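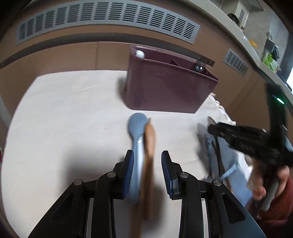
Light blue plastic spoon and flat wooden stick.

Retville Diversions

Timetable records for passenger trains sent over an unusual route while their normal line was closed for engineering work. Release 2.

Summary

Each record is one train on one day. It gives the stations where the train was booked to call, the stations where it was rebooked to call, and the junctions where the changed route leaves and rejoins the usual one. The area covered is the Retville suburban network, including the Tratanik loop and the freight-only curve at Ambrosio. Buses running in place of trains are not included, except as a flag on the record of the train they replaced.

The set was built for people who want to know when passenger trains use track that normally has no passenger service. It may also help with work on journey times during closures.

Contents

trips.csv – one row per diverted train
calls.csv – one row per station call, booked and rebooked
closures.csv – one row per planned closure
junctions.csv – short codes and full names of junctions

All files are comma-separated, UTF-8, with a header row. Times are local and use the 24-hour clock. A train that runs past midnight keeps the service day on which it started, so 00:12 on a late train is written 24:12.

Fields in trips.csv

trip_id: text, unique within a release. Not stable between releases.
service_day: the day the train started.
closure_id: matches closures.csv. Blank if the train was diverted without a planned closure.
leave_jn, rejoin_jn: codes from junctions.csv. If the train ended its trip on the diversion, rejoin_jn is blank.
reversal: y or n. Set to y if the train changed direction on the way.
bus_flag: y if a bus covered the skipped stations.
source: t for the printed closure timetable, n for a station notice, o for an observer's report.

Sources and method

Closure timetables were typed in by hand and checked once against the printed copy. Station notices were used where no timetable was printed. Observer reports fill gaps and are the only source for short-notice changes. Where two sources disagree, the observer report wins on route and the timetable wins on times. The losing value is not kept.

Junction codes follow the 29 used on the Flirkis track map, in the edition with the rebuilt east side of Retville station. Older maps show Ambrosio North and Ambrosio South as one junction. They are separate here.

Known problems

Trains diverted through Ambrosio in August are undercounted. The notices were replaced partway through the closure and no copy of the first set has been found.

The Tratanik loop can be run in either direction. Before release 2 the direction was not recorded, and older rows have been filled in from the order of calls. If a train made no calls on the loop, the direction is a guess, and those rows carry a q in the reversal field in place of y or n. Code that expects only y or n will need to handle this.

Platform numbers are missing for most calls. Retville platform 4 was used by nearly all diverted trains from the west, but this was not written in every source and has not been assumed.

Empty trains are left out, even where they were seen on the diversion.

Not suitable for

Working out delays. The times are planned times, and there are no actual arrival or departure times anywhere in the set. It should not be used to plan a trip either, as past closures say little about the next one.

Changes in release 2

Added bus_flag.
Split Ambrosio into two junctions.
Removed 12 duplicate trips that had been entered from both a timetable and a notice.
Fixed calls.csv so that rows sort by time within a trip – they had been sorted by station name.

Corrections

Send the trip_id, the release number and the value you think is wrong, with a scan of the notice or timetable if there is one. Corrections with no source are held until a second report arrives. Accepted changes appear in the next release, and earlier releases are left as they are.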